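Teaching by hand and teaching from a distance
Speaker notes, Trarotgate session, July
Slide numbers refer to the short deck

Slide 1. Title
Say who we are: the Skodine bench group. Say what the talk covers: two ways of showing a two-armed robot a task, and what each costs in operator time. No learning theory today. Questions at the end, please.

Slide 2. Two ways to show a task
By hand: the operator holds the arm and moves it through the task. The motors are slack enough to follow. Joint angles are logged directly.
By remote control: the operator moves a pair of small leader arms and the work arms copy them. We call our leader set Parko.
Point out that both methods give the same kind of log. The difference is in who is standing where, and what the cameras see.

Slide 3. Why we moved to remote control
Hands in the camera view. With hand guiding, the operator's forearm is in most of the recording, and it will be missing when the robot works alone.
Two arms at once. One person can guide one arm well. Guiding two is awkward and the joins between movements are poor.
Cost: the operator loses the sense of touch. Come back to this on slide 6.

Slide 4. The task
Notes and pins on a cork board. A sticky note is taken from the pad, placed on the board and fixed with a push pin. Removal is the same in reverse and is recorded as a separate task.
The pin is the hard part. It is small, it lies at any angle in the dish, and it has to go in close to upright.
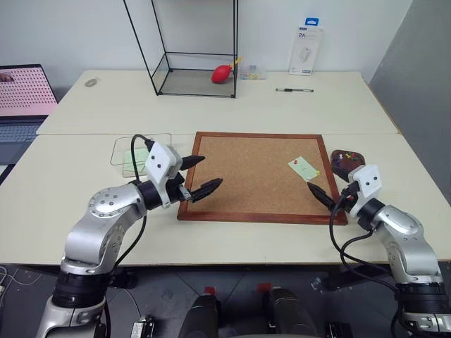
The instruction to operators is to keep the idle gripper open and clear of the board until it is needed. Early recordings had both arms drifting inwards together, and the trained policy picked up the habit.
Other items stay on the rear table during recording. We do not tidy between runs. A policy trained on a bare table failed when a pen was left out.

Slide 5. Numbers
3,000 demonstrations kept after checking, all by remote control.
8 operators. Each had a practice period first, and nothing from it was kept.
About 700 further recordings rejected. Main causes: dropped pin, note folded under the finger, long pause in the middle.
Placing the note, robot alone: 92 per cent. Do not quote this as the figure for the full task. Pinning is still being scored.

Slide 6. What the operators found difficult
Depth. From the head camera, a finger just over the board and a finger touching it look much alike. Most operators learned to check the shadow.
Force. Parko has no force feedback. Operators push too far, then back off, and the log contains both.
Pausing. People stop to think. Trim the pauses at the start and end, leave the short ones in the middle.

Slide 7. Checking the recordings
Filali is our replay tool. It plays the joint log beside the camera views and marks any gap in timing.
If asked: it does not judge success. A person does that, and a second person checks a sample.

Slide 8. Next
Same task with hand guiding for the final push only, remote control for the rest. The switch between modes is not smooth yet.
Leave this slide up for questions.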